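Notebook, oil extraction bench, 17th July

Started the second round on the Grikska seed. This is the line where the plants should put more of the palmitic acid in the middle position of the fat molecule, as in human milk. The first round gave low recovery, so today I changed only the drying step and kept everything else as it was.

Seed was ground in the small mill, then passed through the sieve. The ground material sticks to the lid badly, worse than the control line Rellov. I brushed it down and weighed again after brushing. Please do the same, otherwise the two lines can not be compared.

Extraction: 30 g of ground seed, 600 ml hexane, overnight in the shaker in the fume hood. The shaker makes a knocking noise on the left side. I tightened the clamp and it became quieter, but I do not trust it with a full rack. Solvent went off on the rotary evaporator without problem. The oil from Grikska is a little more yellow than from Rellov and it becomes cloudy on standing in the cold room. Rellov stayed clear. I hope this is the changed fat and only that - it could also be wax from the seed coat. To be checked before anybody gets excited.

Lipase digestion for the position analysis: 2 tubes per line, enzyme from the new bottle. The buffer from last week had pH a bit too low, I made fresh and wrote the date on the bottle. I stopped the reaction with acid and took the monoglyceride band from the plate. The bands in the Grikska lanes were smeared at the top. Probably I loaded too much. I will repeat the plate with half of the volume.

The GC queue is long. Our samples are at position 46, after the Hokham feed samples, so no numbers before tomorrow evening. I left the vials in the rack marked Ren, second shelf, under nitrogen. Do not move them to the freezer, the caps are the old type and they leak when they warm up again.

Open questions for the next meeting:
- Do we degum the oil before the digestion or after? In the last protocol both are written.
- How much seed is left of the July harvest? The bag feels light.
- Who orders hexane? There is one bottle and a rest.

Also, the mass balance for Rellov does not close. I get less oil plus cake than I put in, even when I count the moisture. I suspect the filter papers, they were weighed before drying. New papers are now in the desiccator. 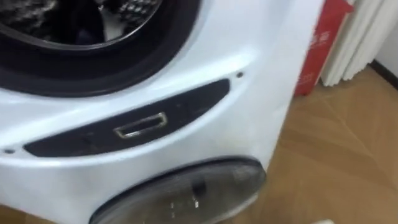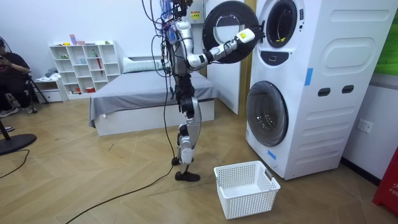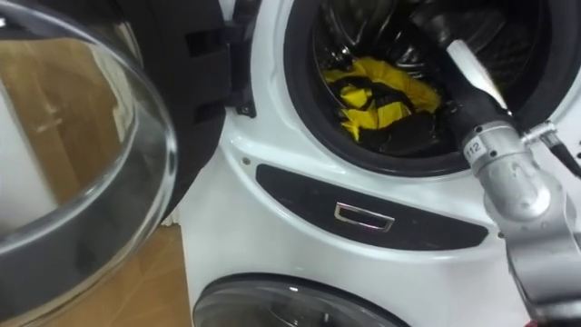 The white laundry machine, three views.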